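I spent most of Friday afternoon sorting baby clothes, a job I had been putting off since December. My sister Jummai is due in a few weeks and asked for anything I could spare in the smaller sizes. I said yes right away and then let three months of laundry and work get in the way.

The clothes were in two plastic tubs in the hall closet. When I packed them I wrote the sizes on masking tape, and the tape had fallen off both lids. So I dumped everything on the bed and started over.

## Outerwear first

I did the bulky things first so I could see how much space was left for the rest. Puffy hooded things take up far more room than they should. My rule is that anything with a zipper gets zipped before folding, snaps get closed, and the hood goes down flat over the front. Sleeves fold in across the body, then the bottom comes up to meet the chest. If the fabric is thick I press the air out with my forearm before the last fold, otherwise it springs back open.

The pink one is the piece I care about most. My friend Efe Olaniyan gave it to us before our daughter was born, and she wore it home from the hospital and on every cold walk to the Rarkbridge library that winter. It has a zipper the same pink as the outside, and the hood is lined. It is also the hardest thing in the pile to fold, as the fabric is slippery and the hood never wants to stay where you put it. 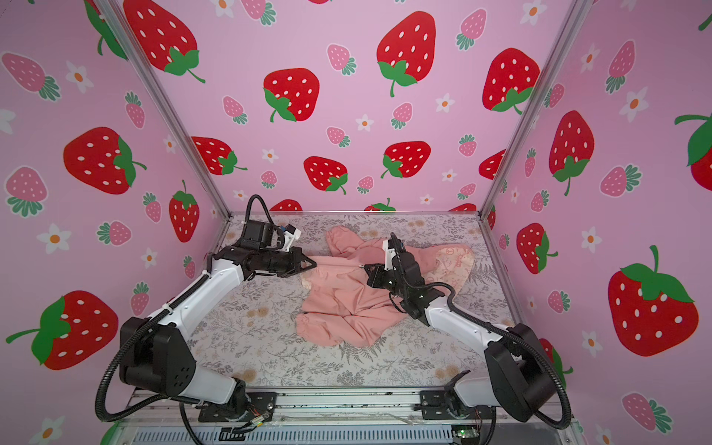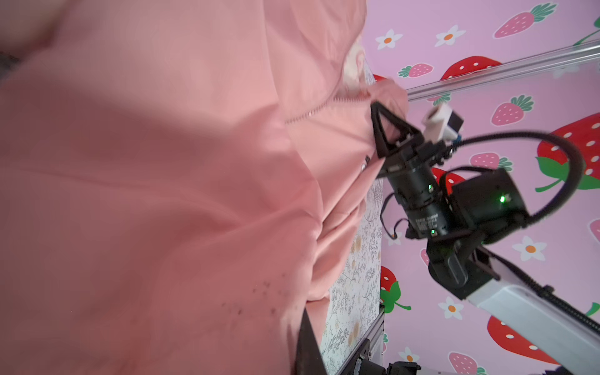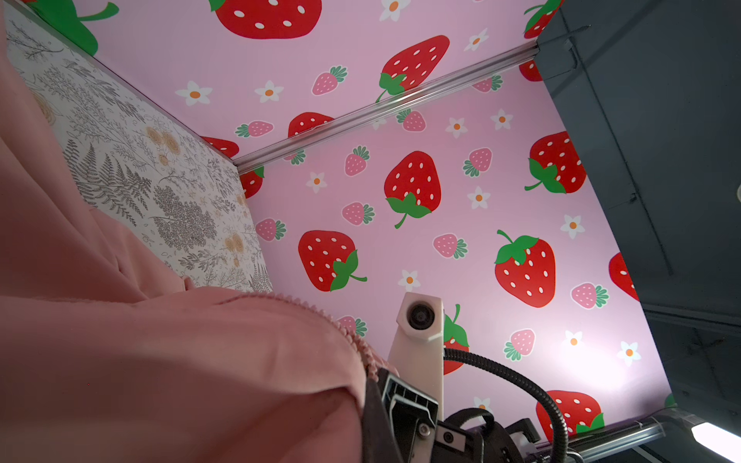

## What I kept and what I gave away

The pink one went in the bag for Jummai. I thought about keeping it, but it would sit in a tub for years and she has a winter baby coming. I did ask for it back when she is finished.

Other decisions, for anyone doing the same job:

- Plain onesies: all gone, except one with a paint stain that I like for no good reason.
- Socks: I matched what I could in ten minutes and threw out the singles.
- Sleep sacks: kept two, gave away the rest.
- Hats: every one of them went. We had far too many and used the same one every day.
- Shoes: gave away. She never kept a pair on.

Anything with a stain went through the wash again with an overnight soak in cold water and a scoop of oxygen cleaner. Most of the old milk stains came out. The carrot ones did not, and those shirts are now rags under the sink.

## Storage

I bought new tubs from Clinderley for $8 each. They are lower than the old ones and fit side by side on the closet shelf, so I can get to one without lifting the other. The sizes are written on index cards taped to the inside of the lid this time. I also put a card in with the clothes, on top, in case the tape goes again.

Rupert from next door is taking the old tubs for his garden tools. He has promised to pick them up this weekend, and until then they are in the hallway where I keep walking into them.

Next is the drawer of blankets. I opened it, looked at it, and shut it again.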